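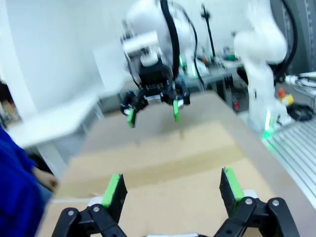

## Vema open day, Buckley, 5 March 2021

Vema makes acrylic paint for scale models and opened its Buckley works to hobby customers for one afternoon. I went mainly for the Olex greys, which I use on 28 mm infantry and have had trouble matching between bottles.

### Colour matching

The Olex range stands at 36 colours. Each batch is drawn down on a card, half over black and half over white, and left to dry before it is compared with the master. The cards are read by instrument and then by eye under a daylight lamp. Dark greens are said to be the worst to hold, as the shift on drying is large and a small error in the black shows at once.

I had brought two bottles of field grey bought a year apart. The older was slightly bluer on the card. The lab put this down to a change of pigment supplier -- the master was redrawn afterwards, so old stock and new will not touch up invisibly. Anyone partway through a unit should buy enough of one batch to finish it. The batch number is on the base of the bottle.

### Milling and filling

Pigment is dispersed in a bead mill before the binder goes in. Grind is checked on a stepped gauge, and the coarse limit for the airbrush line is tighter than for the brush line. Thinning brush paint for an airbrush will therefore not give the same result, even at the right viscosity. I had suspected this from tip blockages at low pressure.

Filling is by volume, with a steel agitator ball added before the dropper insert. The line was stopped for a colour change while we were there. Flushing takes longer going from dark to light, so the whites are run first thing in the week.

### Varnish trial

The varnish bench was the most useful stop. Batch 722 of the matt had been sprayed on primed plastic at four dilutions. The thinnest coat still showed a faint sheen on raised edges, and the heaviest had frosted in the recesses. The second from the left was the one I would want on a greatcoat. Humidity was not recorded on the cards, and it should have been.

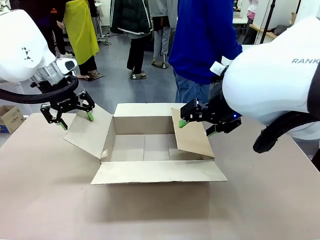 *Open cardboard box on the work surface.*

### Sales table and access

Seconds were sold at the door, mostly mislabelled bottles with the correct name written on the cap. I took a leather brown and a primer. The Vundimano brushes had sold out before my group came through, apart from the large flats.

Parking is on the north side of the works. The entrance is up a short ramp, and closed shoes are required past the lab. Vema plans another open day in January, with booking through its website.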